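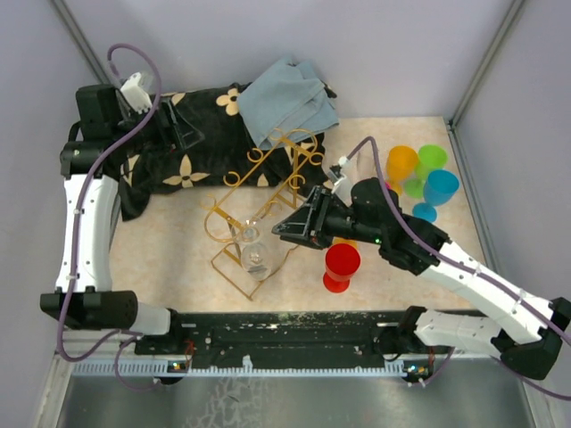
Heiskanen doubts that rent listings tell us much about vacancy, and her objection bears directly on the Navden sample. In her reading, a landlord who leaves an advertisement up after signing a tenant looks the same in the data as one who cannot find any tenant at all. We share the doubt. Of the 2459 listings collected for Navden in September, 1289 had no end date, and the earlier study by Partanen and Niskanen treated every one of them as an empty unit. Their vacancy rate is therefore an upper limit at best, although it has been quoted since as a plain estimate.

Figure 3 keeps to the same setting as Figure 2. The Flosau records are cleaner but come from a single letting agent, and we see little ground for extending them to the rest of the market. Fortin's correction, which drops any listing older than 44 days, lowers the rate in both towns. Why 44 days was chosen is not explained. When we tried shorter cutoffs the ranking of the two towns changed, so we report no ranking in what follows.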